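Août, sept heures du matin

J'ai dormi avec la fenêtre ouverte et j'ai entendu le premier train de Lilleck, celui qui part avant cinq heures. Au début, ce bruit me réveillait fâchée. Maintenant je l'attends presque, et je me rendors après.

Hier j'ai reçu la facture du chauffage pour l'hiver passé : 666 couronnes de supplément. Je l'ai relue trois fois avec le dictionnaire, parce que le mot « régularisation » me fait toujours peur. L'appartement de Rullberg est beau, mais il perd la chaleur par le nord, je le sais depuis mon premier mois de janvier. J'ai rangé la lettre dans la boîte bleue, avec les autres, et j'ai décidé de payer en deux fois.

L'après-midi, j'ai continué mon cahier de la langue. J'en suis à 2 663 mots, tous écrits à la main, avec le genre en rouge. Les genres restent mon malheur. Pourquoi un silence, et pourquoi une absence ? J'apprends par cœur et je n'insiste plus. J'ai ajouté 13 mots hier, dont « pénombre », « lisière » et « encoignure ». Ce dernier me plaît beaucoup : il est long à dire pour une chose si petite.

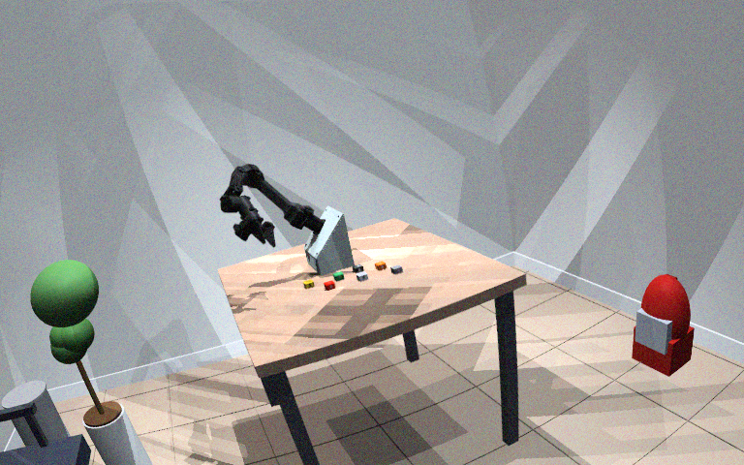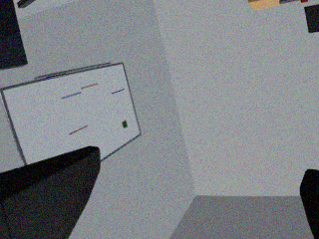 Le soir, au cercle de lecture, j'ai lu à voix haute ma page sur « encoignure ». Quelqu'un au fond a répondu que ce mot ne s'emploie presque plus, que l'on dit « coin » et que cela suffit bien, mais qu'il fallait le garder quand même dans mon cahier, et surtout le prononcer sans faire entendre le « i ». J'ai rougi, car je le faisais entendre depuis le matin. J'ai noté la correction dans la marge.

Je suis rentrée à pied par la rue Clegg — elle est plus longue, mais elle sent le tilleul. J'ai répété le mot tout bas jusqu'à ma porte. Devant la boulangerie, un homme m'a dit bonsoir et j'ai failli lui répondre « encoignure ».

Ce matin il fait déjà lourd. Je dois écrire à ma sœur, acheter du fil noir, et rendre à la bibliothèque de Humton le roman que je n'ai pas fini. Je me suis arrêtée à la page 313. Je le reprendrai en automne, quand les soirées seront plus longues et que j'aurai, j'espère, moins besoin du dictionnaire.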